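Household Storage and Sorting, Unit 5: Small Items on the Work Table
Course notes, instructor Zanele Sithole

This unit covers small packaged goods, the kind that collect in kitchen drawers and on counters. Read it before the practical session. You will need a clear table, one open box and the mixed goods from your kit.

Sort before you put anything in the box. Dry food goes in one group and household supplies in another. Matches belong with supplies and are never stored loose with food. Check printed dates on the food packets and set aside anything that has passed.

A box with a divider works better for this exercise than a plain one. Put the box in the middle of the table and keep the goods beside it. Large or floppy bags go in first and the small flat things after them.
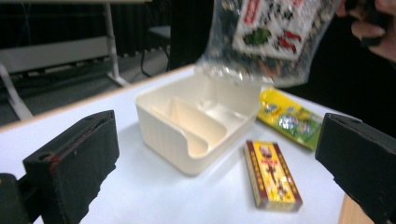 Page last changed: 19 December 2023

A clear plastic bag like the one held over the cream box takes up more room than its contents. Press the air out, fold the top down and lay it against the divider. If it still stands above the rim, it needs a deeper box.

Flat snack packets, such as the yellow and green one on the table, can stand on edge. Do not fold them, as the contents break. A matchbox should be closed, kept dry and put on a high shelf out of reach of children.

Label the box on the short side, which is the side that faces out on the shelf. Write the group name and the month you packed it.

For the practical, each pair packs one box and fills in the record sheet on page 17. Hand the sheet to Annatjie Gumede at the end of the session. Students who missed the November session should read pages 96 to 125 of the course reader first.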